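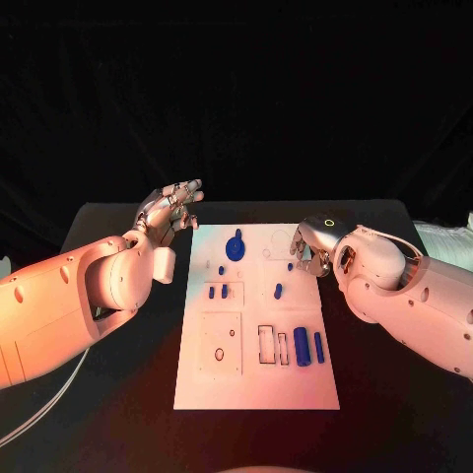 Peg board on the dark table, black curtain behind.

Peg Board Table – Safety and Inspection Checklist, with Comments
Drusville Activity Rooms, Lustwood wing
Inspected by: Gunther Steinbach
Date of inspection: October 31, 2024

Good morning to everyone who sets up, puts away or just passes through. I have kept the same order as the June checklist so the two can be laid side by side, and I have written more in the comments than the form leaves space for, as usual. Please read the comments. A tick mark tells you very little, and I would like whoever does this next to know what I was looking at and what I was worried about.

1. TABLE

1.1 Top level, does not rock when leaned on – OK
Comment: I leaned on all the corners in turn, and then on the middle with both hands. The foot nearest the wall had worked its way up since June and I turned it back down. It took 2 full turns.

1.2 Surface clean and free of grit – OK
Comment: A dark top is a lovely thing to work on, because the white board stands out so well against it, but it does hide crumbs. Run your palm over it before the board goes down. A bit of grit under the board will scratch both of them.

1.3 Edges smooth – OK, WATCH
Comment: There is one rough spot on the underside at the front. I sanded it and it is much better now, but I would like it felt again next time with a bare finger.

2. CURTAIN

2.1 Rail firmly fixed – OK
Comment: I gave it a good steady pull at each end and once in the middle, and nothing moved.

2.2 Fabric clear of floor and walkway – OK
Comment: The hem is even all the way along. If you take the curtain down for washing, please hang it the same way up again, or we are back to pinning it.

2.3 Fabric clear of heaters and lamps – OK
Comment: The floor heater now lives in the hall closet and should stay there, even in a cold week. I know that is not a popular rule.

3. BOARD AND PIECES

3.1 Board flat, not warped – OK
Comment: Lay it on the table and press each corner. If one corner taps, write it down. It came through the summer very well, I must say.

3.2 Printed outlines readable – OK, WATCH
Comment: The lines are thin and rather faint in places, and I would hate to see them rubbed away by somebody being too thorough. Use a damp cloth only. The Imilden spray is fine for the table, but keep it off the printing.
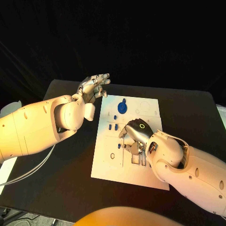 Board in use, with the round blue knob piece near the top.

3.3 Pieces free of chips and sharp edges – OK
Comment: Go over every piece with your thumb, including the underside, where chips like to hide. The round one with the stem on top gets picked up by the stem every single time – so give that stem a gentle wiggle. It was perfectly tight today.

3.4 Small pieces accounted for – OK
Comment: Check them against the card in the lid of the storage box before the box is closed, and check again before the next session opens. The smaller ones are a choking hazard for little children and the table is not to be left with them out when families are in the building.

3.5 Pieces fit without forcing – OK
Comment: I tried each in its own place. If one sticks, leave it out and put a note in the box. Please do not file anything down on your own. We did that once, years ago, and ended up with a peg that fell over if you breathed near it.

4. CABLES AND POWER

4.1 Cables intact, no nicks or bare spots – OK
Comment: Follow each one with your fingers from end to end. White cable shows dirt quickly, and a gray smudge can look just like a split, so wipe first and then decide.

4.2 Cables not pinched or pulled tight – OK

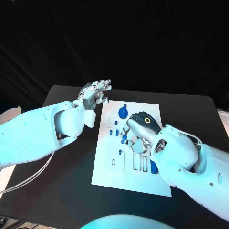
Leave enough slack for a loose curve, and look twice wherever a cable goes over the edge of the table. That is where the covering wears first. I would also like the cables kept away from the board itself, so that lifting the board doesn't take anything along with it.

4.3 Outlet and plug cool to the touch – OK
Comment: Felt at the start and again before I packed up.

TO DO BEFORE THE NEXT INSPECTION

Feel the underside of the front edge (1.3).
Compare the printed lines with the June notes (3.2).
Order a new cloth for the box. The old one has earned its rest.

Questions can go in the Steinbach tray by the front desk, and I am always glad to have them.

Signed: G. Steinbach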